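About Gruvach

Gruvach teaches people to fold their laundry. We have been doing it for long enough that our families have stopped asking when we will get proper jobs, and we now run classes for adults, classes for teenagers whose parents have paid in advance, and one advanced evening on fitted sheets that has ended friendships.

If you came to this page to find out whether we are serious, we are. We have a syllabus. It has a cover.

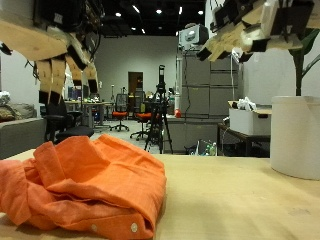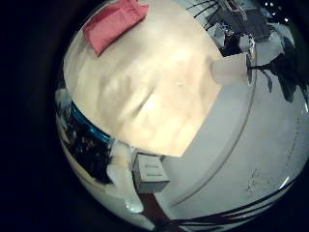 The school was started by Ritu Sengar and Gert Maluleke, who met while working at a dry cleaner's in Sellville and disagreed about collars. Ritu holds that a shirt should be folded with the top button done up and the second one left alone. Gert does up every other button from the top and considers anything else a cry for help. They argued this across a counter for most of a year, in front of paying customers, and a surprising number of those customers stayed to listen. A few asked to be shown again, slower. Gert rented a room with a decent table in it and put a card in the window, and Ritu turned up to the first class to heckle. She was teaching the second one.

We still teach both collars. You will be asked to choose by the end of week one, and your choice will be held against you by exactly one of the founders.

What we teach

The Basic Course runs for three evenings. The first is all flat things: towels, pillowcases, napkins, the cloths that live under the sink and deserve better. People tend to be impatient with the first evening. They have come to conquer the button-up shirt and we have handed them a dishcloth. By the break they have usually discovered that they can't make two corners meet, and the mood becomes more humble.

The second evening is shirts and sweaters. We begin every shirt from a heap, the way you meet it at home, and you learn to find the collar first, then the shoulder seams, then the placket (the strip the buttons sit on, and a word you will use at parties from now on). Smooth it with the side of your hand, starting from the middle. Please don't flap it. Everyone flaps it.

The third evening is drawers, shelves and suitcases, taught by Sabina Munshi. Sabina spent years packing sample cases for a clothing rep and can get a week's clothes into a bag you would hesitate to take to the gym. She is patient about everything except rolling. If you roll your T-shirts, say nothing and watch what she does.

After the Basic Course you may take the Botha Evening, named after the Botha fold, our house method for fitted sheets. It takes up the whole table and you'll want a partner the first few times. Tanveer Lashari, who teaches it, does it alone in the time it takes to boil an egg, and has been asked to stop doing so in front of beginners.

How we keep score

Early on, Ritu began writing down every shirt folded properly in class, in a ledger, in pencil. Properly means that it sits flat, matches its neighbor in width and survives being carried across the room on one palm. The total at the last count was 3,116. Gert believes the true number is higher, as Ritu doesn't count short sleeves. This has been raised with her.

We also own roughly 400 practice garments, nearly all of them donated and a good many of them ugly. We make no apology for this. A beautiful shirt makes students nervous, and nobody has ever been nervous of a brown polyester blouse with a bow at the neck. Donations are welcome if they are clean. Linen is especially welcome, because it refuses to cooperate and is very good for character.

The folding sheet

Every student goes home with a Pimton, our own folding guide. It's a large sheet, creased in the places where your garment ought to be creased, and you lay the shirt on top and fold along with it. The name was Nobuhle Gumede's idea. She also runs our bookings, our supply cupboard and, in practice, the school. Asked what Pimton means, she has given three different answers, and we've printed none of them.

You are meant to outgrow your Pimton. Most people do after a month or so, at which point they tend to use it to line a drawer. That's fine. It makes a good drawer liner. We have one student from our first August who still uses hers for every shirt in the house, and her closet is the best we have seen, so perhaps we should stop telling people to outgrow it.

Who comes

All sorts. New parents who have realized how small a sock can be. People who have moved in with someone who folds towels in thirds. A retired bus driver who took the Basic Course twice because he liked the quiet. We get couples, too, and we seat them at opposite ends of the table without making a fuss about it.

You don't need any experience. You do need to bring one item of your own that defeats you. In the last round of classes this included a wrap dress, a judo jacket and a duvet cover that its owner had been storing in a ball since college. We worked on the duvet cover as a group. It's out of the ball.

What we don't do

We don't iron. There is a perfectly good ironing class elsewhere in Sellville and we send people to it all the time. We won't come to your house and do the folding for you, though Tanveer has been offered money. We don't take a position on hanging versus folding for knitwear, in public, after what happened at the open house.

And we won't tell you that a tidy drawer will change your life. Gert has extremely tidy drawers and still can't find his car keys.

Joining a class

Classes start at seven in the evening and last until the table is clear. Tea is provided and has to be drunk on the side bench, well away from anything pale. Write to Nobuhle through the contact page, and tell her which course you want and whether you are left-handed, as the Botha fold runs the other way round for you and Tanveer likes to be warned.

Places on the Basic Course fill up quickly after New Year and hardly at all in summer, when everyone is wearing less.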